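Trevholm cutlery bench: read me first

Last proper tidy-up: July 2021

Hello! If you've just copied this folder, you've got the recordings from the cutlery sorting bench at Trevholm, plus the notes I kept while we were getting it going. I look after the canteen side of the building, so I'm writing as the person who used to do the sorting. The code has its own notes in the setup folder and I won't pretend to follow all of them.

What's in the folder

There are 2788 recordings in total. Each one is a single go at picking something up and putting it in the tray, driven by one of us by hand. The 200 in the folder called "held back" are for checking and should stay out of training, please! They were done by kitchen staff who hadn't driven the arms before, so they're slower and a bit wobbly, and I like them best.

Every recording has the video, the arm positions and a short text line typed in by whoever was driving. The text lines are a mess. Some people wrote "spoon to tray", some wrote a whole sentence, and one lot from December are all in capitals (the keyboard was stuck). I left them as they were typed.

Why we did it

Sorting cutlery at Trevholm was a job for the end of the lunch shift, when everybody's feet hurt. You stood at the counter with a heap of mixed spoons, forks and knives and put them back in their slots until they were done. When Clesico took over the catering contract they asked what we'd most like to hand over to a machine, and this won by miles. I'd voted for the bins, for what it's worth.

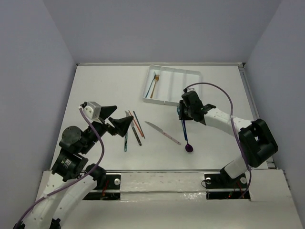 What none of us had thought about was who would do the teaching. It ended up being us, which I'm glad of, as we know that knives land across each other and a thin handle is a pain to get hold of when it's flat on the table. A few people were worried about their hours and said so, quite loudly, at the first meeting. We got it in writing that time spent driving the arms counts as paid shift time, and that the lunch rota stays at 13 people while the trial is on. I'd want any other kitchen to get that sorted before they plug anything in.

My own day has changed more than I expected. I sit down for part of the afternoon now, lovely, but I also get called over when something's stuck, and I do miss the chat round the counter a bit. We moved the tea break to make up for it.

Odds and ends

Samuel is the name of the booking sheet for driving sessions, and it turns up in the file names. Anything starting "samuel" was a booked session, anything else was somebody having a spare few minutes.

Ornier is the program that plays the recordings back. Use version 7, as the older one loses the text lines.

Faces and voices: there's no sound in any of the files. If you spot a person in one, tell me the file name and I'll take it out.

Known problems: dropped items weren't marked in the early sessions, so you'll have to watch for those yourself. A few recordings stop before the arm has let go. I've listed the ones I found in "stops_early.txt" and I'm still adding to it.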